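Arm stops about a finger's width short of whatever I ask it to pick up
Posted in Home and Shed Automation by Noel Tiongson, 5/10/24
Viewed 603 times

I have joined a shared workshop with a robot arm in it, and my plan for the winter was to teach it to clear a table. So far it has mostly taught me patience. The arm travels nicely to the object, lines itself up, and then closes its fingers on the air just in front. It does this with everything, so I can't blame the fruit.

The target position comes from an overhead view, and I redid the calibration in September. Error 2682 appears in the log now and then, which the Bruvthorpe manual lists as "general". 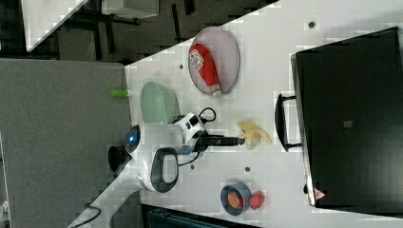
Gripper and banana, not yet introduced.

I have tried slowing it down. It now misses slowly. Is this the calibration again, or something duller?

Ewurabena Odoi
Duller, I'd guess. Check where the software thinks the end of the arm is. If the tool offset is still set for the bare flange, or for a different set of fingers, every reach will be wrong by the same amount in the same direction relative to the hand. Measure from the flange to the fingertips with a ruler, type that in, and try again with the wrist turned a quarter round. If the miss turns with the wrist, it's the offset. If it always leans towards the same side of the table, go back to your calibration.
Mine was out by 13 mm for most of a summer. I had blamed the table.

Bogdan Pîrvu
have you tried turning it off and on. worked for my Flultano

Lụa Ông
Agree with Ewurabena, but look at object height as well. If your overhead view assumes everything is flat on the table, a tall thing will be placed a bit further out than it is. Try a coin, then a mug, same spot.
Also have a look at that cable under the gripper. If it pulls tight at full reach, sort it before you change any numbers.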